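Textbooks > Robotics and Automation > Part 3: Faults in the Field > Chapter 19

Chapter 19: When the Cable Comes Loose

In January, a crew at Gimoreck was recording hand movements for a household robot project called Pakico. The wearers opened and closed windows, doors and drawers while hand-mounted grippers logged every motion. Out of 1186 recordings, 279 had to be thrown away. In each of them the data from one hand stopped partway through, and the software filled the gap with the last good value. No alarm sounded.

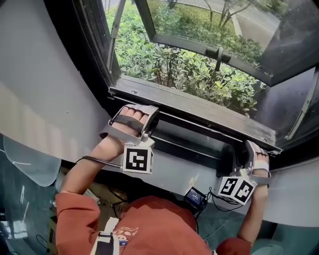

Cable strain was the cause, and it took Francine Gagnon two weeks to find it. She had first suspected the software, then the battery. Window work turned out to be the worst case. The wearer leans toward the opening with both hands on the frame, and the wires between the small unit at the chest and the gripper have to follow the arm. A plug that held well at a desk slipped by 2 millimeters at full reach. That was enough to break contact.

The lost recordings were a nuisance. The safety question was more serious. Annick Petrenko, who reviewed the fault, pointed out that a robot trained on frozen values could learn to keep pushing on a window after it should have let go.

This chapter covers loose connections, silent failures and the checks that catch them. Section 19.1 begins with the plug.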